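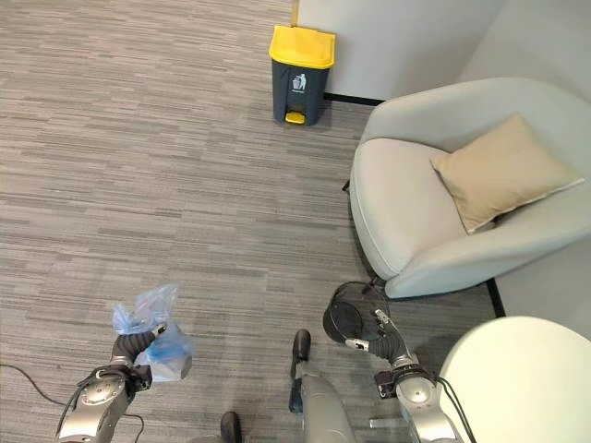

Ernum two-arm unit: office tidying package

March
By Audrey-Anne Pelletier

We carry the Ernum because customers keep asking for it. We'd sell more of them if we promised it could clean an office. It can't yet, and this page is meant to save you a phone call.

What you get: two arms with jointed hands and the Witia task software, set up for trash rounds. A round means picking up a wastebasket, dealing with the bag and getting it to a bigger bin. A person with a cart does a room in the time it takes to read this page. Give the machine 7 minutes per basket and keep the chairs where it expects them.

Thin bags are the hard part. They fold, they cling, and a grip that held one bag may miss the next. Mesh baskets are light and tip easily. Bins with a foot pedal are a separate problem – the package has no pedal routine, so leave the lid open or plan on a person.

Tanner Leclerc ran 39 rounds in our showroom and stepped in on 20. We think that's a fair picture of where things stand.

Rental only, by the week. Setup takes most of a day and needs someone on site. Ask for Samina Kiani and bring a floor plan.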